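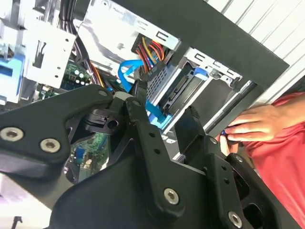

How Do You Teach a Robot to Fix a Computer?
By Mercy Mfinanga
December 2025
Print this page | E-mail to a friend

Hi, it's Mercy again! Have you ever learned to tie your shoes by watching somebody do it over and over? Robots can learn that way too, and at Okoth, the lab where I work, I get to help collect what they learn from.

We call each try an "example." One example is a robot arm doing one small job inside a computer, start to finish, while cameras save what the job looks like. Then we do it again. And again! Since August we've saved 442 of them. 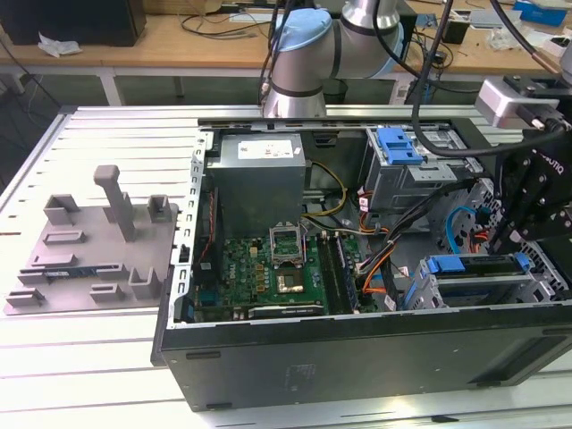 An opened computer on our work table, with the black gripper over the drive bays.

Why so many? Well, think about dogs. If you had only ever seen one dog, a little brown one, would you know a Great Dane was a dog? A learning program has the same trouble. Show it one computer in one spot and it may get stuck as soon as a cable is a bit to the left. So we mix things up (my favorite part).

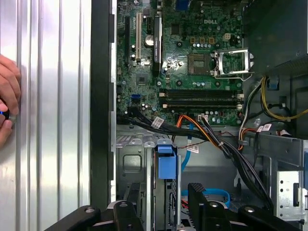 Looking down into a Dell computer. Can you find the blue latch?

Just look at all those wires! You and I can tell a cable from a latch pretty fast, but a computer program sees a picture as a giant grid of colored dots. It needs loads of practice before the dots start to mean anything.

My friend Lilian Bakilana checks the examples afterward. Bumpy ones count too, as long as they get the right label, so the program can tell a good try from a clumsy one. She can get through 50 before lunch. I get through around 3 and then I want a sandwich.
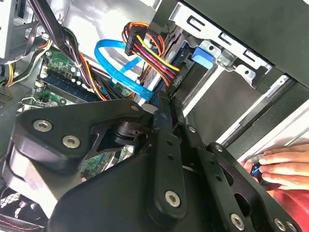
A person's hand and the robot's gripper, both at work in one computer.

Want to try it at home? Ask a grown-up to draw you 10 cats, all different, and see what every single one has in common. It's harder than you'd think!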